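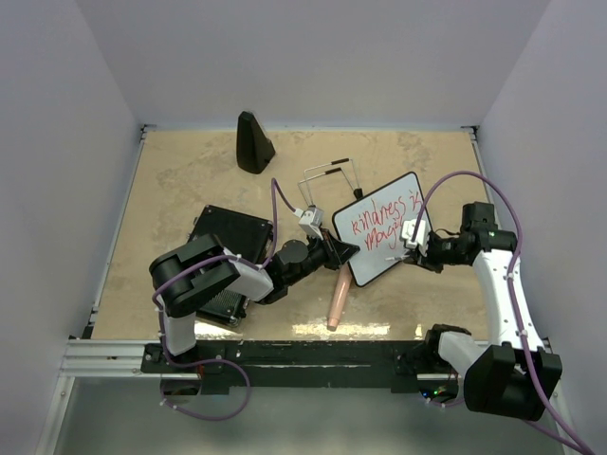

Treloar is a collection of short quotes and sayings, which our readers send to us and we publish every Thursday. Anyone can send one, and you do not need to be a writer. You can write your quote by hand first, on paper or on a whiteboard like the one on the tan tabletop, but please type it before you send it.

How long can a quote be?
The limit is 53 words. If yours is longer, our editor Wendy Kershaw may ask you to make it shorter. She will not cut it without your permission.

Can I send a quote from a famous person?
Yes, if you tell us where you found it. Please give the title of the book or the interview. Many sayings on the internet are given to the wrong person, and we do not publish them when we cannot find the source.

May I send my own words?
Of course, we like these very much. Write "own" after the text, and the name you want us to show.

How many can I send?
Up to 5 in one month. In February we had 2000 waiting to be read, so the answer can be slow.

Why was my quote not accepted?
Usually we already have it, or one very similar. Please use the search box before sending.

Can I print the quotes on cards or T-shirts?
For your own use, yes. For selling, you must ask the author first. Gangadharan Iyer answers questions about permissions.

How do I correct a mistake?
Open the quote and press "Report." Corrections are usually made in the same week.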